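Hola, Anika:

Te escribo el informe de agosto un poco a la carrera, que el lunes abrimos otra vez el taller de Cevumora y todavía me falta ordenar media oficina. Lo importante primero: el curso de oficios sigue adelante y vamos bien de dinero. De las 23 personas que se apuntaron en primavera siguen viniendo 20, y eso que el turno de tarde coincide con la vendimia (¡yo contaba con perder a la mitad!).

Lo que más nos ha costado es el transporte. El autobús de Drasturard dejó de pasar a las siete y hubo que montar coches compartidos – un lío de horarios que Keisha Nguyen-Tran resolvió en dos tardes con una hoja de cálculo. Los vales de gasolina han salido por 427 euros, que he cargado a la partida de desplazamientos.

En el módulo de metal ya trabajan con chapa estampada, soportes con sus pestañas y sus rebordes, y el nivel es muy desigual.
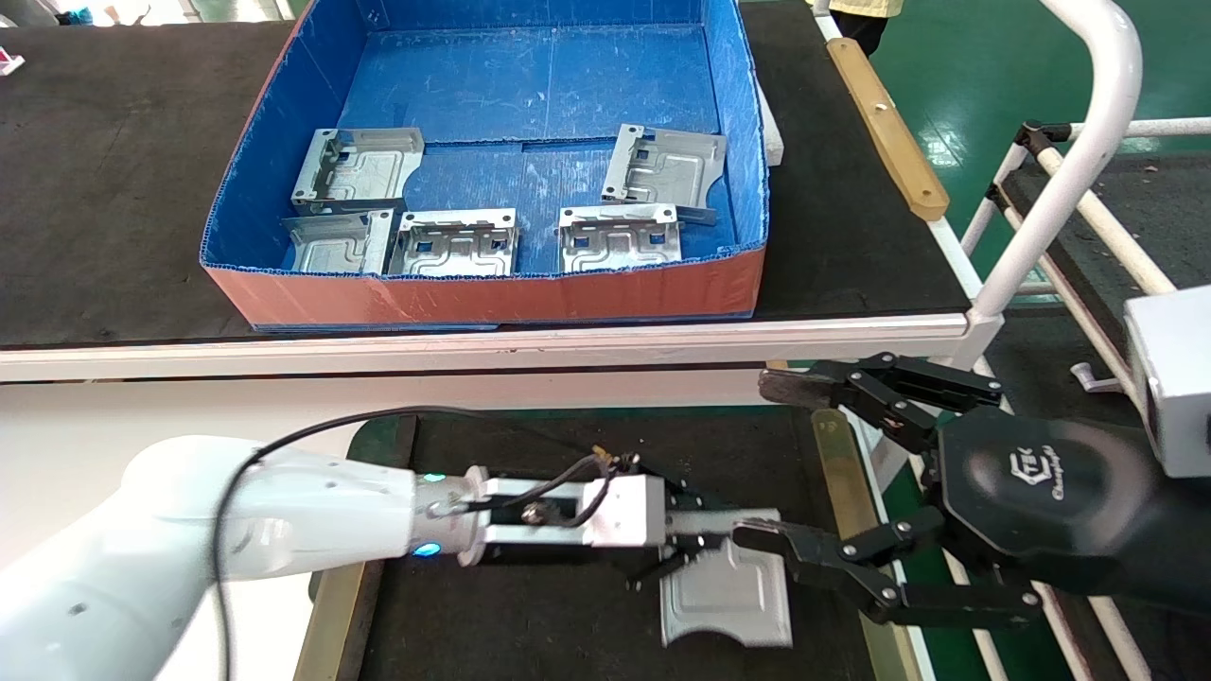 Munther Rawashdeh opina que el módulo se queda corto, que con dos semanas más la gente llegaría a las prácticas con otra soltura y que preferiría quitarle horas a la parte de currículum. Yo no lo veo tan claro, porque las entrevistas en Mogensen son en octubre y hay quien no ha hecho una en su vida, pero lo hablaremos.

Del remanente quedan alrededor de 1.000 euros. Me gustaría gastarlos en calzado de seguridad, si te parece bien, y necesitaría tu visto bueno antes de pedirlo a Brenetti – tardan una eternidad en servir. Las facturas te las mando aparte, me falta la del seguro.

Un abrazo,
Kenji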